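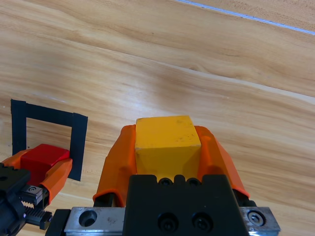 El cubo amarillo, con sus marcas de uso.

Mi abuelo decía que un juguete bueno es el que se puede perder debajo del sofá durante un año y sale igual que entró. He pensado mucho en esta frase durante las últimas semanas, porque estoy escribiendo una cosa que prometí en mayo y que fui dejando: explicar por qué me gustan tanto los bloques de colores, y qué se puede hacer con muy pocos de ellos encima de una mesa.

Pido disculpas por adelantado si alguna expresión suena rara. El español es mi tercera lengua y lo aprendí de mayor, ya viviendo en Valcárcel. Carmela Montes, que corrige mis textos cuando tiene paciencia, me ha quitado ya muchas comas de este.

Empiezo por el amarillo, que es mi preferido. Tiene unos puntitos oscuros y algunos roces en las caras, y a mí me parece más bonito así. Una vez quise lijar y pintar de nuevo un juego entero que compré de segunda mano. Usé una lija de grano 100, después una de 200 y al final una de 400, y puse dos capas de pintura al agua. Quedaron perfectos y no los volví a tocar casi nunca. Me daba pena mancharlos. Desde entonces dejo los bloques como están, con sus golpes, y solamente les paso un paño un poco húmedo.

Sobre la mesa tengo también una opinión, quizás demasiado larga para una mesa. Prefiero la madera clara, con la veta bien visible. La veta ayuda mucho cuando se quiere colocar algo recto, o cuando se quiere colocar torcido a propósito, que es más difícil de lo que parece. Si el dibujo de la madera va en una dirección, el ojo lo toma como regla sin darse cuenta. Sobre una mesa blanca y lisa yo me pierdo enseguida, y además los colores se ven más fríos. Karim Zerouali trabaja siempre sobre un mantel gris y me discute esto cada vez que hablamos. Dice que la veta distrae. Puede ser, pero a mí me distrae su mantel, que tiene arrugas.

Con tres cubos se puede pasar una tarde entera, lo digo en serio. Tres es un número incómodo, porque no permite hacer dos parejas ni tampoco una fila larga. Uno siempre queda un poco aparte. Se puede poner uno encima de otro y el tercero al lado, mirando; se puede hacer una torre, y entonces hay que decidir qué color va abajo. Yo al principio ponía siempre el más oscuro abajo, por costumbre, como quien carga una bolsa de la compra con lo pesado en el fondo.

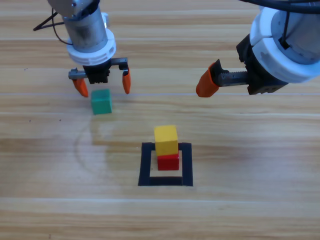
Después cambié de idea. Si el color claro va abajo, la torre parece más ligera y da un poco de nervios, y esto me gusta. El verde es el más difícil de los colores que uso. Según la luz se acerca al azul, y encima de la madera color miel se nota mucho, casi pide estar solo. Al lado del rojo compite demasiado. Con el amarillo se lleva mejor, aunque sé que hay gente que no soporta esta combinación. Carmela, por ejemplo, dice que le recuerda a las sillas del comedor de su escuela.

En Erndale, donde viví antes, había una tienda pequeña que se llamaba Clarora y vendía bloques sueltos, por unidades, en cajones de madera abiertos. Era un peligro para mí. Entraba a comprar papel de regalo y salía con un cubo en el bolsillo del abrigo. Así empezó mi colección, si se puede llamar colección a 36 cubos que no forman ningún juego completo y que no miden todos exactamente lo mismo. Esta pequeña diferencia de tamaño me enseñó bastante: cuando dos cubos no son iguales, hay que elegir en qué lado se alinean y en qué lado se deja el escalón. Parece una tontería y yo he estado mucho rato delante de un escalón de un milímetro.

Otra cosa que recomiendo es la cinta negra. Se hace un cuadrado sobre la mesa con cuatro tiras anchas y ya hay un sitio. No sé explicarlo mejor en español. Antes del cuadrado los cubos están simplemente en la mesa, y después del cuadrado están dentro o están fuera, o pisan la raya. Los niños lo entienden inmediatamente y discuten si pisar vale o no vale. En mi casa vale.

Me gusta poner el cuadrado girado, de manera que no siga los bordes de la mesa. Al principio molesta un poco a la vista, pero obliga a mirar de nuevo cada vez que se coloca una pieza. Si los cubos van dentro, hay que decidir si siguen la dirección de la cinta o la de la veta, o ninguna de las dos.

Un consejo práctico para la cinta: conviene cortarla con tijera y no con los dedos, para que las esquinas queden limpias. También conviene no dejarla semanas en el mismo lugar, sobre todo si la mesa está cerca de una ventana. Yo la dejé una vez todo un verano y el pegamento me costó una tarde con aceite de cocina y mucha paciencia.
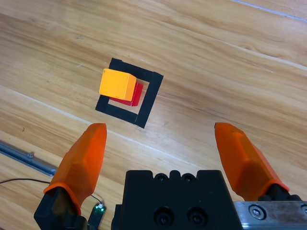 Rojo y amarillo en el cuadrado de cinta negra.

El rojo y el amarillo juntos son un clásico y no tengo mucho que añadir. El rojo, cuando es oscuro y tiene algo de brillo, hace parecer más anaranjado el amarillo que tiene cerca, y cuando los separo me sorprende otra vez que sea tan amarillo. Karim me explicó el motivo con un dibujo en una servilleta. Creo que lo entendí, pero no sabría repetirlo aquí sin equivocarme.

Me queda por contar lo de los cubos de Stutarcombe, que son más grandes y de una madera mucho más pesada, y que me mandaron envueltos en calcetines. Necesito primero pedir permiso a la persona que me los mandó, así que será en otra entrada. Mientras tanto, si alguien sabe dónde se venden todavía bloques sueltos por unidades, le agradecería mucho que lo escribiera en los comentarios. Me falta un azul.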